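Clindusus Bimanual Peg Board, Demonstration Set

The Clindusus set is a tabletop fixture for recording two-handed assembly demonstrations. It consists of a white rectangular board and blue parts: pegs, cylinders and a toothed gear. The matte blue separates cleanly from the board in head camera footage, so segmentation labels need little manual correction.

Each episode covers one part. The operator picks it, moves it to the target and releases it, and recording stops when both hands are open.
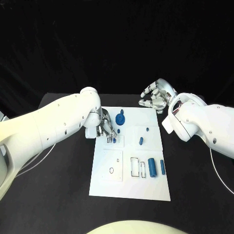 Start positions are drawn from a seeded list of 54 layouts supplied with the set. Operators should not tidy parts between episodes unless the layout calls for it. Failed grasps are kept and tagged "retry". Discard an episode only if a joint stream drops out.

The reference data holds 2988 episodes at three lighting settings. Joint positions, fingertip commands and head video share one clock. Policies trained on a single setting should be tested on the other two before results are reported.
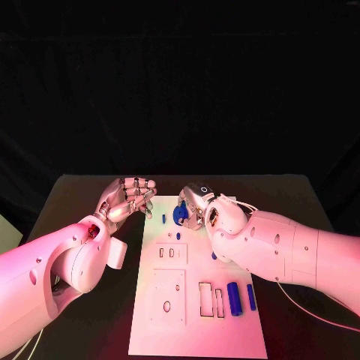

Judier Manipulation Data Group, Grundness Site

Replacement parts are ordered by the bag. Boards are sold separately. The Mokgethi export tool converts raw logs to training shards and is included with the set.

Layout files and tag definitions: Gemechu Worku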